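How to Check a Gripper Before You Hand It Transparent Objects

Version of January 27, 2019

This page is for people who run small robot arms in a workshop, a school lab or a small sorting line, and who must pick up clear plastic bottles. We wrote it after the Hornari project moved from cardboard boxes to bottles in December and we found that our old checklist did not cover many things. It is not a replacement for the safety standard which applies in your country, or for the manual of your arm. Please read these first, and if they say something different from us, follow them.

What you need

One arm with a two-finger gripper and a wrist camera. An empty bottle, with the cap on. A second bottle of the same kind, for comparison. A notebook or the log sheet which you already use. A reachable emergency stop, tested on the same day.

Step 1. Fix the rules of the cell before you fix the grip

Write down who may stand inside the marked area while the arm has power. In our rules the answer is: no person, except the one who holds the enabling device. All other people stay behind the line. It is tempting to make an exception when you only want to turn the bottle a little, but exactly this small movement is when fingers get caught. Stop the arm, put it in the hold state, turn the bottle, go out, start again.

Write also the speed limit for tests. We use the slow manual mode for the first 300 grasps with any new object. After that, a person who did not do the tests looks at the log and decides if the speed can go up.

Step 2. Inspect the fingers and the cables

Do this with the power off. Look at every seam between finger segments and at every screw place. A screw that is missing or standing out must be corrected before the test, and you write it in the log even if it took only one minute to correct. Wipe the grip surface with a dry cloth. Small textured pads collect dust and label glue, and then the bottle can slide.

After this, follow each wire with your eyes from the wrist to the first clamp. A wire must not be able to come between the moving parts at any opening of the gripper. Move the fingers by hand through the full range, if your model permits it, and look at the wires again.

Step 3. Check the light

A clear bottle has almost no colour of its own, so the camera sees mostly what is behind it and what reflects on it. A window is the most common problem. Stand the arm in its usual start position, open the live picture, and look for areas which are fully white. If there are such areas near the place of the grasp, you have two choices: turn the cell so that the window is at the side, or hang a plain blind. Do not correct it only with the exposure setting, because the sun moves and your setting will be wrong after lunch.

Step 4. Check what the finger hides

Bring the gripper to the grasp position and stop there. Look at the camera picture and ask which part of the object you can still see. With a bottle lying on its side, the finger can cross in front of the middle, and the software gets two visible pieces with something black between them. Some detection programs will report these as two objects. Your rule should say what the arm must do in this case. Ours says: hold the last good position, do not close further, wait for the operator.

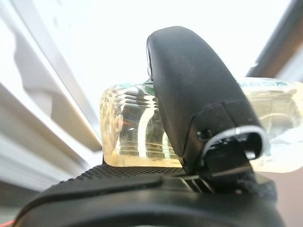 I would make the Step 4 rule stricter, wrote a reader from Trevaskis. Holding is fine when the fingers are still open. If they have already touched the bottle, the hold keeps pressing on a thin wall, and the operator may need a while to come. We added a force limit that works separately from the camera, and the hold is permitted only below it. Also please say something about labels, as our arm used the label as its only landmark and got lost each time the bottle was rolled.

We agree with both remarks and have changed our own sheet. The force limit should be set in the gripper controller and not in the program which reads the camera, so that a fault in one does not switch off the other. After you set it, test it: close the gripper on the empty bottle, and look if the wall comes back to its shape when you open. If a dent stays, lower the value and take a fresh bottle.

Step 5. Test with the label in different positions

Roll the bottle by a quarter turn between the tests, so that you have 4 positions. Printing that is easy to read from the front can be only a blurred strip of colour when it runs along the edge, and it should never be the only thing that confirms a grasp. Use a second sign, for example the finger opening or the force value. A grasp counts as good only if both signs agree.

Step 6. Keep the log honest

For each grasp we write the position of the bottle, the light (blind open or closed), the result, and who had the enabling device. Failed grasps stay in the log. On the Hornari line we have 3,516 entries now, and the failed ones are those we open most often, usually when a new person asks why a rule exists.

Do not change two things at the same time. If you clean the pads and also lower the force limit, and the bottle then slips, you will not know the reason.

Step 7. Close the test

Open the gripper fully, move the arm to the parking position, and switch off the power before somebody goes in to take the bottle. Sign the sheet. If the emergency stop was used during the session, write at which step, and test it again before the next start.

For full bottles the sheet needs more lines, mainly for leaking water and for the payload of the arm. We are still preparing them and will add them to this page.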